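Asset Purchase of Disemar by Nelix: Frequently Asked Questions for Unitholders and Suppliers

Last updated in July. Defined terms have the meanings given in the purchase agreement. If an answer on this page differs from the agreement, the agreement controls.

General

What is being sold?
Substantially all operating assets of Disemar, the office kitchen supply business. These include inventory, customer contracts, trade receivables, the delivery fleet leases and the Fu product line. Cash, tax refunds and the claim against the former landlord are excluded and stay with the selling entity.

Is this a merger?
No. Nelix is buying assets and taking on a listed set of liabilities. The selling entity continues to exist after closing, under a different name, until it has paid its remaining creditors and distributed what is left to unitholders.

What do unitholders receive?
Unitholders do not sell their units and do not receive payment from Nelix. The purchase price goes to the selling entity, which makes distributions according to its operating agreement. Preferred units are paid first, up to their unreturned capital. Common units share the balance pro rata.
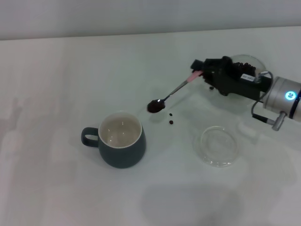

Distributions are made by electronic transfer to the account on file. A distribution of less than $800 is added to the next one unless it is the final distribution. Account changes must be received by the transfer desk before noon on the Friday before a payment date.

Do I need to vote or sign anything?
Holders of common units were sent a written consent form. The sale needs a majority of common units and a majority of preferred units, counted separately. A form that is not returned has the same effect as a vote against the sale. No letter of transmittal is required, as no units change hands.

Are there appraisal rights?
The operating agreement does not provide for appraisal rights in a sale of assets.

Purchase price and escrow

How is the price adjusted at closing?
The base price assumes a target level of net working capital. If the closing figure is within 2 percent of the target, there is no adjustment. Outside that band the price moves dollar for dollar, measured from the edge of the band and not from the target itself.

Who holds the escrow?
Cikero acts as escrow agent under a separate agreement. It holds the funds in an interest-bearing deposit account. Interest follows principal, and escrow fees are split equally between buyer and seller.

When is the escrow released?
The escrow is released 175 days after closing, less the amount of any claim that is pending on that date. Amounts held back for a pending claim are released when the claim is settled in writing or decided by the arbitrator. Cikero does not judge the merits of a claim.

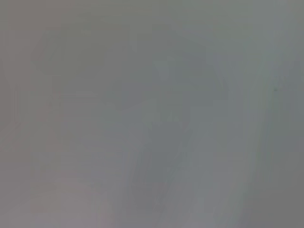
Inventory

How is closing inventory valued?
At the lower of cost and net realizable value, on a first-in, first-out basis. Slow-moving items are reserved on the schedule attached to the agreement. Consigned goods are left out of the count.

Who carries out the count?
Staff of both companies count together, location by location. Each location has one count sheet, signed by both sides. Either side may send an outside accountant to observe at its own cost.

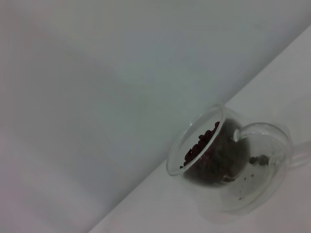 What makes an item unsalable?
The test is physical condition and packaging, applied unit by unit for open stock and carton by carton for sealed stock. Unsalable items are carried at zero. Opened consumables, such as a coffee tin with a broken seal, fall in this group. Position on the shelf or table has no bearing on value. The clear glass cup in the picture, lying on its side on a white tabletop, would go on the sheet as one unit, with its value set by inspection for chips and cracks. Where the counters disagree, the item is tagged and listed on a separate page for the accountants.

How is a disputed count resolved?
The objecting side has 168 hours from signature of the count sheet to give written notice, stating the location, the item code and the amount in dispute. Lines not listed in the notice become final. Disputed lines go to the independent accountant named in the agreement, whose figure must fall between the two submitted figures.

Suppliers and customers

Will Nelix pay open invoices?
Nelix takes on trade payables that were recorded in the ordinary course and appear on the closing statement. Invoices for goods received before closing that were left off the statement remain with the selling entity and should be sent to its accounts payable address.

Do supply contracts transfer automatically?
Contracts without an assignment clause transfer at closing. Contracts that require consent transfer when the consent is received. Until then the selling entity performs them on behalf of Nelix and passes through the payments.

Do gift balances and customer deposits carry over?
Yes. They are assumed liabilities and reduce the cash paid at closing by their recorded amount.

Tax

How will the sale be reported?
The selling entity is taxed as a partnership. Gain is allocated to unitholders and reported on Schedule K-1 for the year of closing. Escrowed amounts may qualify for installment reporting. Unitholders should ask their own tax advisers how this applies to them.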